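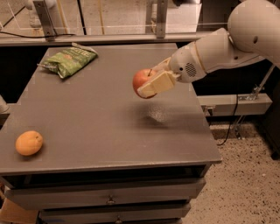 How to Keep Fruit Fresh in a Small Kitchen

When I moved to Vadby, I had a kitchen with one counter, one window and no pantry. In the first month I threw away much fruit. Now I lose very little, and the method is simple, so I write it down step by step.

1. Sort the fruit on the day you buy it. Take everything out of the bag and look at each piece. Fruit with a soft place or a cut goes in front and is eaten first. Put aside anything with mold.

2. Do not wash it yet. Water stays near the stem and helps mold to grow. I wash each piece just before I eat it.

3. Keep apples apart from the rest. Ripe apples give off a gas called ethylene, and bananas, pears and avocados ripen faster beside them. This is useful if your avocado is hard like a stone, but most of the time you don't want it. 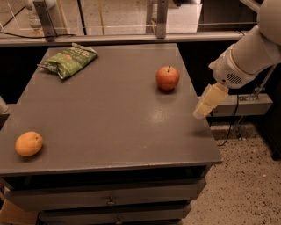 One reader wrote to me that she keeps apples and oranges in the same bowl all winter and sees no difference. For oranges I believe her, they are not so sensitive. With pears I would not try it.

4. Decide what goes in the refrigerator. Apples stay crisp there for weeks, in the drawer, in a bag with a few small holes. Oranges can stay out for one week, then I move them too. If your kitchen goes over 21 degrees Celsius, move them sooner.
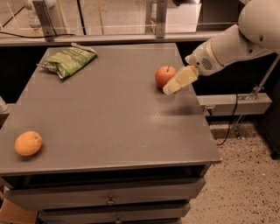 Apple, orange and a snack bag, with space between them.

5. Give the fruit some air. A deep bowl looks nice, but the pieces at the bottom get pressed and you forget them. I use a flat Clollitz tray, bought at Zupan for small money — any wide plate does the same work. 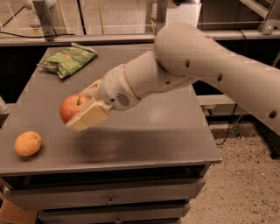
6. Clean the place where the fruit stands. Once a week I lift everything and wipe with warm water and a little vinegar, 20 ml of vinegar in 200 ml of water. Don't use this on natural stone, it can leave marks. On a gray top like the one in this last photo, dried juice can be hard to notice, so I also pass my hand over it to feel for sticky places. Then dry it well with a cloth before the fruit goes back.

If an apple becomes wrinkled, it is still good for cooking. I cut 2 or 3 of them in a pan with cinnamon and a spoon of water, and cover it until they are soft.

Comments

Does the vinegar also help against fruit flies? We have them every August here in Hestudton.

I always washed everything at once, so this explains my moldy grapes. Thank you!

Paper bag works better than plastic for my pears.

Related
How to Freeze Berries Without Lumps
Storing Potatoes and Onions
What to Do With Old Bread

Home Kitchen Cleaning Garden Contact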